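Brilter 300 Shelf Liner

Ribbed non-slip liner for shelves, drawers and tool trays
Supplied by Kiketti

Overview

The Brilter 300 is a soft, ribbed liner sold by the roll. It is laid loose on a flat surface and holds its place by grip alone - no glue, tape or pins are needed. It is made for kitchen cupboards, workshop drawers, van racking and display shelves where small items tend to slide when the drawer is opened or the shelf is knocked.

The roll is 300 mm wide and 5 m long. Two widths laid side by side will cover most kitchen base units with a small amount left over for trimming. The liner is 2 mm thick, so drawers with low clearance should be checked before ordering. Where the gap above the contents is very tight, use the thinner Brallimitz sheet instead.

Surface and backing

The top face has fine parallel ribs running along the length of the roll. Lay the ribs across the direction in which items are likely to move. In a drawer, this means running the roll from side to side. On a fixed shelf the ribs may run either way, though front-to-back ribs make it harder to slide plates out.

The underside is flat and slightly tacky. It grips painted wood, steel, glass and most laminates. It does not hold well on bare chipboard, on dusty surfaces or on any surface that has been waxed. Wipe the shelf with a damp cloth and let it dry fully before fitting.
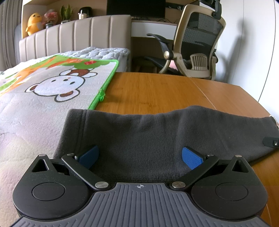

Cutting and fitting

Unroll the liner and leave it flat for at least an hour. Rolls stored in a cold place may take longer to relax, and the last metre, nearest the core, will hold its curl the most. Rolling it gently the other way helps.

Measure the inside of the drawer at the front and at the back. Older drawers are often out of square and a piece cut to the front size may buckle at the rear. Mark the underside with a pencil and cut with household scissors or a sharp knife against a steel rule. Cut along the groove between two ribs where possible. Do not cut on the shelf itself.

Joins should be butted, not overlapped. An overlap leaves a step that will tip glasses.

Care

Wash by hand in warm water with a little washing-up liquid. Rinse, shake and dry flat. Do not put the liner in a dishwasher or tumble dryer, and do not iron it. Solvents, white spirit and strong bleach will harden the surface. If the underside loses its tack, washing will normally bring it back.

Keep away from ovens, hobs and radiators. The liner is not a heat mat and hot pans will mark it.

Specification

Width: 300 mm
Length: 5 m
Thickness: 2 mm
Top face: ribbed
Backing: flat, self-gripping
Colours: slate, stone, navy
Country of use: indoor use only, all regions

Ordering

Sold in single rolls or in trade boxes of 19. Trade boxes are one colour only. Cut lengths are not offered on this product. Navy is out of stock until July - slate and stone ship as normal.

Also in this range: Brallimitz thin sheet, Paulauskas drawer dividers.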